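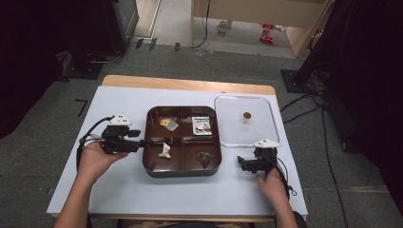

Skamstead Small Parcels Labels

A data card for the set of sorted-goods records kept by the Skamstead depot and released for work on text classification. Read it before loading the files. The column notes near the end matter most to anyone joining this set with the older Dendley export.

Summary

The set holds 716 item records. Each record is one line of free text, typed at a goods-in desk, with the category the item was finally given. Text is English with British spelling, apart from product names copied from foreign packaging. The task is to predict the category from the line of text alone.

There are 31 categories. They follow the Casari shelf list, version 2, with no changes to names or order. Category names are in lower case and use hyphens for spaces, for example dry-food, sewing and small-electrical.

Files

records.csv: all records, one per line, UTF-8, comma separated, with a header row.
categories.csv: category name, shelf code and a short definition.
splits.csv: record number and split name (train or test).
CHANGES: plain text log of edits, newest first.

There is no development split. If you need one, take it from train and say so in your results.

Columns in records.csv

record: whole number, unique, never reused. Gaps are records withdrawn before release.
line: the text as typed. Spelling mistakes have been left in place.
category: one of the names in categories.csv.
desk: a or b. The two desks used different keyboards and slightly different habits, described under Known problems.
checked: yes if a second person looked at the category, otherwise no.
note: free text, mostly blank. Do not use it as a model input, as it sometimes gives the category away.

How the lines were written

Staff typed each line with the item in hand. The desk guide asked for the kind of thing first, then size or weight, then any maker's name. Not everyone kept to it. Lines from the first month often start with the maker's name, and some give no size at all. Items sold in pairs were entered once, with the word pair at the end of the line.

Lines were limited to one row on the desk screen. Longer entries were shortened by the person typing, so abbreviations are common: pkt for packet, btl for bottle, asst for assorted. There was no agreed list of abbreviations. Tin and can both occur, and they mean the same thing.

How the categories were given

The person at the desk picked a category from a drop-down menu. Where checked is yes, a second person picked one without seeing the first choice. Disagreements were settled against the definitions in categories.csv, and only the settled category is kept. The first choices were not stored, so no agreement score can be worked out from this release.

Splits

Records were split by desk session, so that near-identical lines typed one after another stay on the same side. All test records have checked set to yes. Train contains both kinds.

Known problems

Desk b used a menu that opened on the first category in the list. Unchecked records from desk b with the category adhesives should be treated with care.

Quotation marks inside lines are doubled in the usual CSV way. Some spreadsheet programs also turn shelf codes such as 6-2 into dates when opening categories.csv. Import that column as text.

The categories stationery and craft overlap. Glue sticks, felt pens and card can be found in both, and the definitions do not settle every case.

Joining with the Dendley export

The Dendley export uses its own record numbers. Do not join on record. Match on line after changing it to lower case and removing extra spaces, then drop any line that matches more than once. The Dendley category called sundries has no equal here and has to be mapped by hand.

Baseline

The script in the baseline folder counts words and fits a linear model. It takes no settings apart from the path to the files, and it prints one score per category followed by the plain average. Report the average from the test split. Overall accuracy is printed as well, but it favours the large food categories.

Loading the set with the Halvorsen reader works from release 6 onwards. Earlier releases read blank notes as the word none.

Corrections

Send corrections as a changed line of records.csv with the record number left as it is. Category changes need a reference to the definition being applied. Spelling fixes to the line column are not accepted.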